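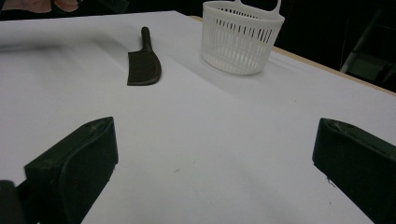

Does the toy kitchen need a real set of rules about where things go?
It needs one rule, and the children can learn it in a morning: everything you play with has a home, and it goes back there before you pick up something new.

We have been trying this out in the Gornis playroom all through August, and I am so pleased with how it's going! The little play kitchen had turned into one big heap (you know the kind, with a saucepan lid at the bottom that hasn't seen daylight since spring), so we tipped the whole lot out one Sunday and started over. There were 154 pieces. Fifteen bags of pretend groceries went on to the Cluvevton toy swap, and the rest stayed.

What made the biggest difference was starting small. One knife, one basket, a clear white tabletop and nothing else to look at. The chunky cleaver shape is a favorite with the under-fives, because the blade is broad and easy to spot and the handle is long enough to get hold of. Lay it flat, let them pick it up, and let them find its place again. Then do it five more times – they will ask you to!

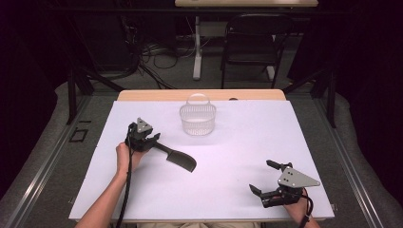 Baskets beat boxes for this, in my opinion. A small one with a handle can go from the table to the shelf and back without any help from a grown-up, and with mesh sides you can see what's in it from across the room. We keep ours at the far side of the table so there's a bit of a reach involved. Deep bins are fine for blocks, but a play knife dropped into one is gone for the week.

A few readers from Matheson asked about washing. We use warm water and a drop of dish soap, then leave everything on a towel overnight. The Clenico group does theirs on the first of the month and swears by an old toothbrush for the mesh, and I've now tried it and they're right, it gets into all the little gaps.

Next up is the tea set, which is going to be a challenge (so many saucers). If you have a spare small basket with a handle, please bring it along to the next open morning. We can use 5 more, any color, and a wobbly handle is no problem. Doors open at 9:30 and the coffee will be on.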